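Gurard House, Novstead
Minutes of the house meeting - dining room and kitchen
Shares 7 | Comments 4

Held on Friday evening in the dining room, start 19.10. Minutes written by Kastriot Janevski. The meeting was led by Ynyr Probert. All floors were represented except the top one, which sent its wishes on paper.

1. Minutes of the last meeting

These were read and accepted with one correction. Under the point on the freezer it was written that the second drawer belongs to the ground floor. It must be the third drawer. The label on the freezer itself is already correct.

2. Tables and their covers

Ynyr opened the point. Since spring we have no common rule for what lies on the tables, and each person who cooks or eats puts down what he or she prefers. Some residents like the soft mat with the clear cover, others want the bare top, and the result is that mats are taken off and put back several times in one evening.

The top floor wrote that they are for the bare top, as crumbs go under the clear cover and remain there. The first floor answered that without a mat the plates are loud, and that the baby on the first floor sleeps directly behind the wall. There was a longer discussion of this. It was also said that the clear cover reflects strongly when the sun stands low, but this was not considered a reason to remove it.

Decision: the mat stays on during meals. Who finds crumbs under the cover lifts it and wipes both sides, and does not leave it for the next person.

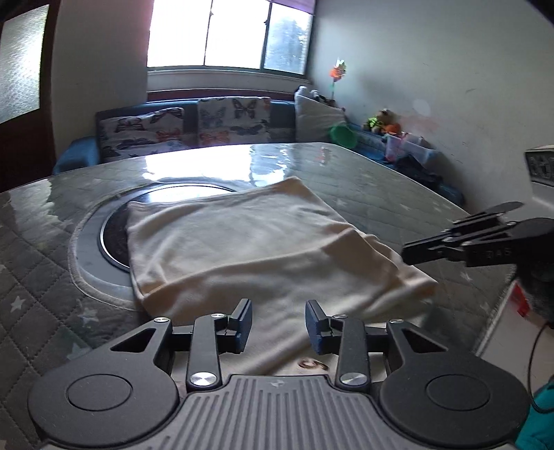

Linen was the second part of the same point. Mindley, who wash for us, have written to ask that all pieces are marked before they are handed over, because in July two of our cloths went to another customer and came back very late. Kastriot reported that the marking is begun but not equal. The cream cloth, for instance, has a small brown mark which looks like a 5, and opinions were different on whether it is our mark or came with the cloth. It was also asked that cloths are not left lying across the round ring in the table. Folded or not folded, they should go to the shelf when they are not in use. The person who put the cloth there is not asked to explain, only to remember it next time.

Decision: own marks will be sewn with blue thread in one corner. Kastriot will write to Mindley under our customer number 668 and tell them which corner.

3. New cloths from Stergiou

Ynyr had brought prices from Stergiou in the market hall. A cloth in plain cotton, with the hem done by them, costs 58 pounds. Without the hem it is cheaper, but then somebody in the house must sew it. Two residents offered to do this and one of them has a machine. Several persons found that we have enough cloths and that the problem is only where they are kept.

It was asked if the cloths can be boiled. Ynyr did not know it and will ask.

Decision: no purchase now. The point comes back when Ynyr has the answer on the washing and when the shelf has been sorted out.

4. Tidying in the evening

This point took the most time. Kastriot described what he finds typical - a meal is finished, the large things are carried away, and the small things stay. He mentioned the white bowl in the corner of the grey table, the colourful patterned cloth hanging down over the edge, and the little block of light wood standing by itself on the top. None of these is dirty or dangerous, he said, but the next person does not know if they may be moved, and so they are not moved.

Ynyr asked for more patience. The cloth with the many colours is liked by the children and it is good that it is used. Her wish is only that it lies fully on the table or not at all, as a child who pulls at the hanging part will get the bowl also.

On the wooden block there were two proposals: that it goes in the toy box by the radiator, or that it stays in the kitchen drawer with the table things. The owner is not known. It will go in the toy box until somebody asks for it.

It was further agreed:

- Bowls go back to the lower cupboard, the white ones in front.
- The grey top is wiped with a damp cloth and then with a dry one. The glare from the windows shows every stripe, and the first floor has complained of stripes before.
- No scouring powder on the grey top.
- Things without an owner are kept until the next meeting.
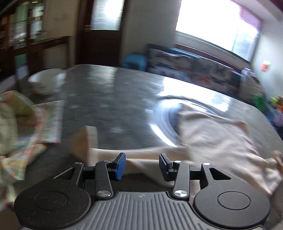
5. Money for the kitchen box

The kitchen box stands at 900 pounds after the summer. This is more than last year. Ynyr reminded that the repair of the extractor hood must still be paid from it and that the invoice has not come. A proposal to buy a second kettle was supported by most. A proposal to buy a bread machine was withdrawn by the person who made it, after the question where it should stand.

Decision: one kettle, the simple model, to be bought by the ground floor.

6. Other matters

The window beside the door does not close fully. Please do not use force on the handle, the landlord is informed.

The top floor asks for quiet on the stairs after 22.00.

Keys to the bicycle room can be had from Ynyr. Two are still missing from the last exchange.

The next meeting will be announced on the paper by the door. It ended at 20.45.

4 comments

first_floor_left
Thank you for the minutes. Please correct: I said the plates are loud in the morning, I have no problem in the evening.

Marrow58
The block is ours, it is from my son's building set. Will collect it from the toy box.

K. Janevski
Good, then I take it off the list. The correction on the plates will be made next time.

topfloor
Which corner for the blue thread?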